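5.3 Limiting location history on the handset

The Plitent client records a position whenever the handset wakes, including when the app is closed. The default retention period is 114 days. Use the steps below to shorten it or to stop recording.

Before you start, sign in with the owner account. Guest accounts can view these settings but cannot save them.

1. Open Settings and select Privacy.
2. Select Position Log. The current number of stored entries appears at the top of the list.
3. Set Background Recording to Off.
4. Set Retention to 55 days or less.
5. Select Apply, then enter the account PIN.

Note: Turning off Background Recording does not delete entries already stored. To remove them, see step 8.

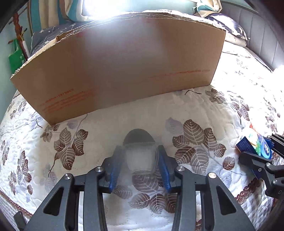 Cardboard sheet on a quilted bedspread.

6. Return to Privacy and select Linked Services. Each service that can read the log is listed with the time of its last request.
7. Clear the check box next to any service that should not have access. Widura Maps and Alomeck Weather are enabled on new accounts.
8. Select Delete Stored Entries and confirm. Deletion on the server can take up to 3 hours. Keep the handset online during this time.

Caution: Deleted entries cannot be restored. Export the log first if it is needed for mileage or time records.

Cell tower and Wi-Fi data

Turning off GPS in the system menu does not stop the client from estimating a position from nearby networks. To stop this, set Network Positioning to Off under Privacy > Advanced. Emergency calls are not affected by this setting.

If error 518 appears when you select Apply, the handset clock and the server clock do not match. Set the clock to automatic, restart the client, and repeat steps 3 through 5.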